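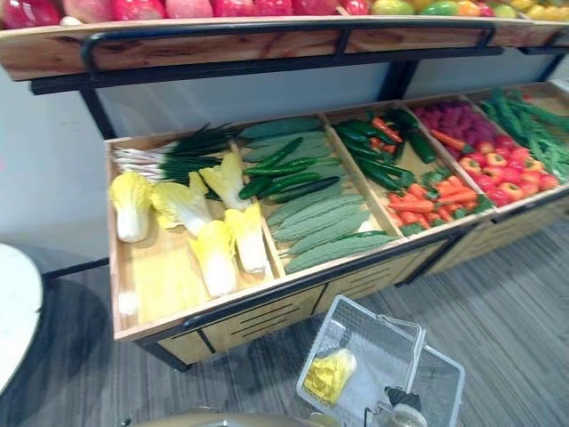 4.2 Target selection under mixed bins

The perception stack in Goltov was first written on the assumption that a compartment holds one kind of thing. We would like to say this was a modelling choice, but it was an early constant in a configuration file and it survived three rewrites. The produce stand in Figure 4 breaks the assumption in several places at once: cucumbers lie across the bitter melons, and carrots have got in among the cucumbers in the next compartment along. A selector that labels the compartment first and the item second will go to the melons for a melon and come back with a cucumber, reporting full confidence both ways.

We therefore dropped the compartment label from the scoring function and kept it only as a weak prior. Each candidate mask is scored on class, on how much of its outline is free of neighbours, and on the length of the approach path returned by the Drelus planner. The weights were fitted on 1819 annotated masks. An earlier set, tuned by hand by the second author over one long afternoon, did slightly better on carrots and much worse on everything else, and was retired with thanks.

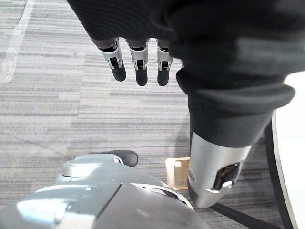
The approach term needs a little care. Drelus treats the hand as a convex hull with a margin, and in a shallow bin the margin alone is often wide enough to rule out every grasp on offer. With the default setting the planner rejected 687 candidates in the first run, among them several that Wenjie Yao could have picked up with her eyes shut, and said so in the issue tracker. We now shrink the margin on the side facing the chosen item and leave it alone elsewhere. Contact with a neighbour is allowed if the predicted push is less than 9 mm, a figure that has no deep theory behind it and which we have been unable to improve.

Timing was the other complaint. Urnis, which passes masks between the head camera and the wrist camera, used to wait for both views before releasing either. If the wrist view was blocked, the arm simply stood there and looked thoughtful. Masks are now released after 200 ms whether or not the second view has arrived, and the score is marked as coming from a single view so that the grasp stage can slow down near the item. Blocked wrist views are common enough that this one change did more for the running time than the whole of our work on the path search, to which we had given a section of its own in the first draft.
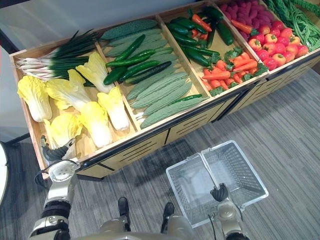
What happens when two candidates of the same class receive nearly equal scores? The selector keeps the one it chose in the previous cycle, unless the other leads by more than a fixed threshold for three cycles in a row.

Without that rule the arm hovers between two equally good items until the task timer runs out. The threshold is stored with the Jin task file, so it can be changed for each class. Long items that lie in parallel, green beans above all, need a higher value, and even so their masks merge often enough that we leave them out of the per-class results in Section 5.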